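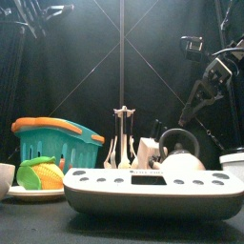
La cuisinière blanche, l'épi de maïs sur son assiette, les ustensiles pendus derrière.

Dînette, suite — page galerie

187 partages · 70 commentaires

La dînette, donc. Pas toute la dînette, hein. Le rayon cuisine de la ludothèque Windik c'est trois étagères plus le bas de l'armoire, et je n'ai pas le courage de tout sortir. Donc un bout seulement, et du blabla pour ceux qui veulent savoir ce qui s'emprunte, comment, et ce qui manque (toujours les couvercles).

Je commence par la cuisinière. Plateau blanc, ronds gris foncé, un petit écran noir entre les deux groupes. Le dessous est gris foncé aussi, arrondi. Les petits tournent autour, posent, reposent, tapotent l'écran. Sert de cuisinière, de caisse de magasin, de tableau de bord de fusée le mercredi. Très demandée. Un seul modèle comme ça au catalogue, alors réservez, n'attendez pas la veille d'un anniversaire.

Derrière, la bouilloire. Blanche, grande anse noire, petit bouton gris foncé sur le couvercle. C'est elle qui part en premier dans les sacs et qui revient en dernier. Allez savoir pourquoi les enfants préfèrent faire du thé que de la soupe. À côté le bloc à couteaux crème, avec les manches noirs qui dépassent. Merci de vérifier AVANT de rendre que les couteaux sont bien dans leur bloc. On en a retrouvé dans la boîte du train, dans la marionnette crocodile, et une fois dans une botte.

Le portant à ustensiles, ma pièce préférée. Une pelle ajourée, une louche, des cuillères, tout ça pendu en rang. Les enfants décrochent, jamais ne raccrochent. On le fait à leur place, ça prend deux secondes. Pour les parents qui demandent si ça existe chez Sutanto : oui pour le portant seul, non pour les ustensiles au détail, j'ai posé la question à la caisse. Il faut reprendre le lot. Donc si vous perdez la louche, prévenez, on a peut-etre une orpheline dans le tiroir du bas.

Et le maïs ! Grains jaune orangé, feuilles bien vertes. Il a un succès fou, va savoir. Plus que la pizza à découper, plus que les glaces. Un temps on avait pensé le mettre dans le lot « marché » et il y a eu des réclamations, il est donc revenu au lot « cuisine ». Ne me demandez plus de le changer de place.

Un mot sur les lots, parce que c'est la question qui revient le plus sous chaque galerie :

Lot cuisine — la cuisinière, le portant, la bouilloire, le bloc. Caution habituelle, durée trois semaines.

Lot marché — le panier et de quoi le remplir. Légumes et fruits au choix dans le bac vert, on remplit ensemble au comptoir.

Lot ferme — les animaux. Prêtés à part normalement, mais on sait tous comment ça finit, la ferme s'invite toujours à table.

Lot pesée — avec de quoi jouer à la marchande. Pas prêté pendant les vacances, il reste sur place pour l'atelier.

Location au lot : 70 centimes la semaine pour les adhérents. Oui ça n'a pas bougé. Non je ne sais pas si ça bougera en janvier.

Côté rangement, on est passé aux caisses Burdale, celles avec le clip de chaque coté. Mieux que les anciennes, qui fendaient dès qu'on les empilait. Étiquette sur le petit côté, dessin + mot, pour que les enfants qui ne lisent pas encore puissent ranger tout seuls. Ça marche pour les voitures. Pour la dînette, bof. Le maïs finit avec les dinosaures.

Deuxième vue, le grand déballage. Table noire, tout sorti, tout mélangé, marché et ferme ensemble.
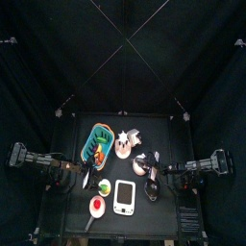 Le panier penché avec son vert, son jaune et son orange, la vache debout juste à côté, la tasse couchée.

Alors, le panier. Bleu-vert avec le bord orange, en plastique, ajouré. Solide. Il a fait la kermesse, deux déménagements de local et un séjour dans un coffre de voiture tout le mois de juillet. Un coup d'éponge et hop. Pratique aussi parce que les miettes (des vraies, hélas) passent à travers les fentes. Pour l'emprunter c'est le lot marché, voir plus haut.

La vache blanche et rose à taches noires. Elle va avec la ferme, elle dort avec la ferme, et pourtant la voilà au marché. Je la laisse. Les petits lui donnent à manger dans l'assiette, elle a droit à son repas vert et jaune comme tout le monde. Réservation à part si vous la voulez pour le week-end, elle a ses fans à Dretow et surtout du côté de l'école.

La tasse blanche, un peu rosée. Les tasses, on en cherche. Si vous en avez qui traînent à la maison, de cette taille, sans anse cassée, on prend. Idem soucoupes. Pas de verre ni de vraie porcelaine svp, on a dit non l'an dernier et c'est toujours non.

La grande bouteille foncée à bouchon blanc. Fait l'huile, le sirop, le vin de papy, selon la famille. Bouchon à contrôler au retour. Même remarque que pour les couteaux.

La balance, blanche, plateau foncé, boutons devant. Indispensable pour la marchande. Consigne : on ne s'assoit pas dessus, on ne monte pas dessus, on n'y pose pas le chat. On y pèse des carottes et des vaches, à la rigueur.

Voilà pour la table. Je n'ai pas photographié le bac des gâteaux ni celui des poissons, ils sont sortis en prêt. Le bac des gâteaux revient jeudi si tout va bien, je complèterai la galerie à ce moment là. Ou pas, selon l'heure.

Réponses en vrac aux messages reçus sous la galerie précédente, je n'ai pas le temps de répondre un par un :

— Le micro-ondes jouet ? En réparation, la porte ne ferme plus. Pas de date.

— Les aliments à scratch, oui on en a encore, mais les scratchs fatiguent. Une moitié de concombre tient avec de la bonne volonté. Si quelqu'un sait coudre ou coller proprement, passez.

— Peut-on réserver par téléphone : oui, le matin, jusqu'à midi. L'après-midi on est avec les enfants et ça sonne dans le vide.

— Le catalogue complet : classeur bleu à l'entrée, ou demandez la feuille. Tous jeux confondus on arrive à 3 000 pièces, la dînette n'en est qu'un bout. Un gros bout quand même, vu la place que ça prend dans l'armoire.

— Lavage. Eau tiède, savon doux, pas de lave-vaisselle pour la bouilloire ni pour la cuisinière. Pour le reste c'est à vos risques, le bac du haut, cycle court. Bien essuyer avant de remettre en caisse, sinon ça sent le renfermé et c'est moi qui récupère.

— Non, on ne vend pas les doubles. On les garde pour remplacer ce qui se perd. La vente d'été c'est seulement pour les puzzles incomplets et les peluches.

Ah et pour les nounous qui viennent de Windik-bas : le portillon coince, poussez fort, la poussette passe en biais. Le garage à poussettes est rouvert, côté cour.

Dernière chose. Si vous faites des photos chez vous avec les lots, envoyez, j'en mettrai dans la prochaine galerie. Sans les enfants dessus, juste les tables, les repas, les installations. L'an passé il y avait eu un restaurant complet sous un escalier, avec menu écrit à la main et une file d'attente de peluches. J'en veux d'autres comme ça. Format paysage de préférence, et pas quinze versions de la meme, pitié.

La suite avec les gâteaux et les poissons, dès que les bacs sont rentrés.

Partager · 70 commentaires · Galerie suivante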